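Refinishing an edge-glued desk top

Sunday, January 24, 2021

The desk top in my office is an edge-glued panel from Romwood, light in color, 39 mm thick, and it has been in daily use since I moved in. The factory finish failed first where my forearms rest. The surface turned gray there, then rough, and a mug left a ring that wiping would not remove. I put the job off through the fall and did it over the holidays.

I started by removing the top from its base. The screws go through slotted holes in the steel crossbars so that the panel can change width with the seasons. Two of the slots had been overtightened, by me, and the washers had dug into the bar. The panel had no room to move at those points, and it had cupped slightly toward the window. I replaced the washers with wider ones and tightened the screws only until they stopped turning freely under finger pressure on the driver. The cup is smaller now. I expect the rest of it to stay.

Old finish comes off faster with a scraper than with paper. I used a Garg cabinet scraper that I bought secondhand and had to sharpen twice before it gave shavings. On a glued-up panel the grain direction changes from one strip to the next, so a stroke that cuts cleanly on one strip will tear on its neighbor. The fix is to skew the scraper and take less. Where it tore anyway I went to 60 grit on a hard block, then 100, and stopped sanding there on the underside. The upper face got two finer grades after that.

Vacuum between grits. A single coarse grain left on the surface will make curls that do not show until the oil goes on. I know this from the last desk.

After sanding, I wiped the whole face with a damp cloth, let it dry overnight, and knocked back the raised fibers with worn paper. Many instructions leave this step out for oil finishes. I tried it both ways on an offcut and the side that had been dampened stayed smooth after a wet glass sat on it. The other side did not. One offcut is not much of a test, but the step costs an evening and no money.

The finish is a Lolteck hard wax oil in the untinted version. It goes on thin. My first coat was too heavy at one end, and after the stated wait it was still tacky enough to hold lint. I took it back with a white pad and a little more oil, then wiped everything off with cotton until the cloth came away nearly dry. The second coat was much lighter and had no such problem. Rags with oil in them can heat up on their own, so mine were hung flat outside on the fence and went into the trash when stiff.

Color was the part I was least sure of. Clear oil darkens pale wood and pulls it toward yellow. There is a white-tinted version that counters this, but it collects in open pores and along any glue line with a gap in it. Emília Sýkora used it on her kitchen shelves and likes it. I looked at hers in daylight and could see every joint, so I kept to the clear one and accepted the yellow.

Pale wood, rendered

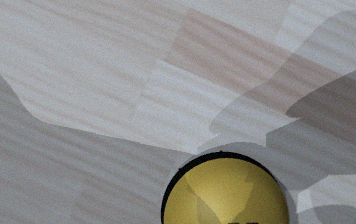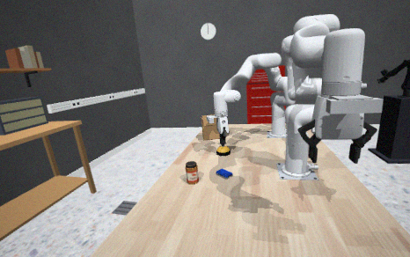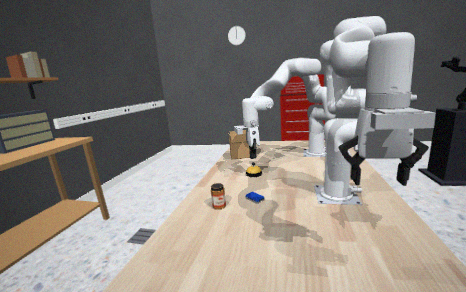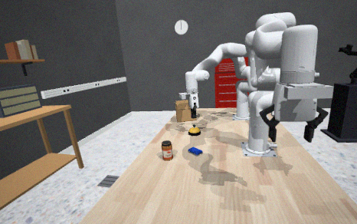
The underside received the same number of coats as the face. If only one side is sealed, the two sides take up moisture at different rates, and a wide panel will bend. Oil slows the exchange without stopping it, so the slotted holes still matter. I also coated the end grain three times. It drinks a great deal on the first pass and should be rewetted until it stays shiny for a few minutes.

Drying was slower than the can suggests. The garage was cold and I had no good way to heat it, so I brought the panel inside after the first day and leaned it on spacers in the hall. It could be handled the next morning. I kept the keyboard off it for a week, with a sheet of plain paper under the monitor stand for a while longer. Printed paper can leave marks on fresh oil.

Total working time was almost 4 hours, most of it scraping. Material cost was low because the oil was left over from the shelves in the hall.

Remaining problems: a dent near the front left corner that steaming raised only partway, and a faint outline of the mug ring that shows at a low angle in the morning. I may scrape that area again in April, when the garage is warm enough to oil in. The crossbar screws need a check at the same time.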